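Blocking wool/acrylic blends – wet, steam, or just leave it alone?
Yarn and Fiber Talk > Finishing

mothandbramble
Posted 05/02/2025
Okay, I need opinions, and I know I'm going to get too many of them.
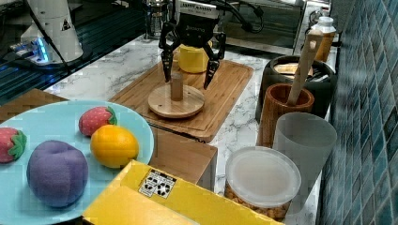 I finished a crochet shawl last night that has been on my hook since December. It's in Trornard, the worsted one, half wool and half acrylic, in the color they call Mughal (a sort of dusty brick red, I love it so much). I'm happy with the stitches but the thing is all ripply. The edging pulls in on one side and flares out on the other, and the long point curls up like a wood shaving. With plain wool I'd soak it, pin it and go to bed. With plain acrylic I'd steam it and hope for the best. With a blend I have no idea which rules I'm supposed to follow!

The label says hand wash cool, dry flat, and that's it. I've already put 2,000 yards or close to it into shawls this winter and this is the one I want to give away, so please talk me out of doing something silly.

picotpanic
Wet block. Soak it in cool water with a drop of wool wash, squeeze it in a towel, pin it out, walk away for a couple of days. The wool half will behave and it'll drag the acrylic half along with it. I've done two sweaters in Trornard this way and both came out lovely.

slipknot_sal
I'm going to disagree with the above, sorry. The wool half behaves until the next wash and then you're back where you started. Acrylic has a memory like you wouldn't believe. If you want that point to stay flat, you need steam. Pin it dry, hold the steamer a couple of inches over it, never touch the fabric, let it cool completely before you unpin.

picotpanic
And if you hover one second too long you've killed it. Killed acrylic can't be brought back. I wouldn't tell somebody to try that for the first time on a gift.

slipknot_sal
Hence a couple of inches! I didn't tell her to iron it.

mothandbramble
Ha, this is pretty much the argument I've been having in my own head. I do have a steamer, a little handheld one, it spits. I don't trust it.

hank_you_kindly
If it spits, don't. A big hot drip in one spot will show.

Did you make a swatch? I know, I know. But if you've got any yarn left, hook up two little squares, wet block one and steam the other, then throw both in the sink and see which one still looks good. That's an evening of work and you'll have your answer for this exact yarn instead of ours.

mothandbramble
I did not make a swatch. I have most of a ball left though, so I could. Good idea, thank you – I was hoping for an answer that didn't involve more crochet but here we are.

greengusset
Popping in to ask what hook you used. Flaring on one side and pulling in on the other sounds like a tension thing to me, or you missed some increases. I had the same problem on the Govadberg shawl pattern. Chart B has you increase at both ends, but the written version only says it for the right side rows. I ripped back 89 rows before I found it and I am still mad.

mothandbramble
Oh no. It IS the Govadberg pattern. I used the written version.

greengusset
Oh dear. Go and look at the section after the mesh band. If the left edge has a bump at every row end and the right edge has one every other row, that's your problem and no amount of blocking is going to cure it.

picotpanic
I wouldn't go that far. You can pin out a lot of sins on a shawl. It gets wrapped around a neck, who's measuring?

greengusset
I would be measuring, every time I saw it. But I'm told I'm difficult.

slipknot_sal
Steam would pin out more of those sins, just saying.

mothandbramble
Went and looked. Left edge bumps every row, right edge every other row. Well, shoot.

So I have a lopsided shawl. It's not terrible when it's on, the long side goes over the shoulder and it looks kind of deliberate. I'm not ripping it. The mesh section is fuzzy enough already and this yarn does not like being pulled out, it grabs on to itself something awful.

hank_you_kindly
Don't rip it! Lopsided shawls stay put better anyway. If the short edge bothers you, you could work a couple of extra rows of the border down that side only and then block. I did that on a cowl that came out wonky and you'd have to go looking for the join.

yarnbarge
Can I ask something from the cheap seats? I've been crocheting for years and have never blocked a thing. I wash it, lay it on a towel, pat it into shape with my hands. Is that so bad?

picotpanic
That's blocking! You're just doing it without pins.

slipknot_sal
It's fine for a dishcloth. Lace needs pins.

yarnbarge
I'll tell my blankets they've been doing it wrong, then.

hank_you_kindly
Speaking of pins, get rustproof ones, and more than you think. I bought a tub of 200 and used nearly all of them on one big shawl. The Wuritent foam mats are nice if you have the floor space, with the grid lines printed on, but check them with a wet paper towel first. Mine let a bit of the line color go onto something pale. Shouldn't matter with a brick red.

greengusset
I never had any trouble with my Wuritent mats and I've had two sets. The corners don't lock together very tightly, that's my only complaint.

mothandbramble
I've been using a folded bedspread, so anything would be a step up.

Update while I'm here: swatches are made. Two squares, same hook (5.5 mm, greengusset, I forgot to answer you). One is pinned out wet and the other I steamed through a damp cotton pillowcase so the steamer could spit all it liked. The steamed one is flatter right now but it also feels limper, more like a T-shirt. I'm not sure I like it. The wet one needs to dry before I can say anything, and after that they both get a bath.

picotpanic
Limp is what I was worried about. Wait for the wet one.

slipknot_sal
Limp is called drape and people pay extra for it. But fine, wait and see. Post back after the bath, I want to know even if I'm wrong.

mothandbramble
Will do. I'm starting the extra border on the short side in the meantime, three rows to begin with, and then I'll lay it out and see how far off it still is.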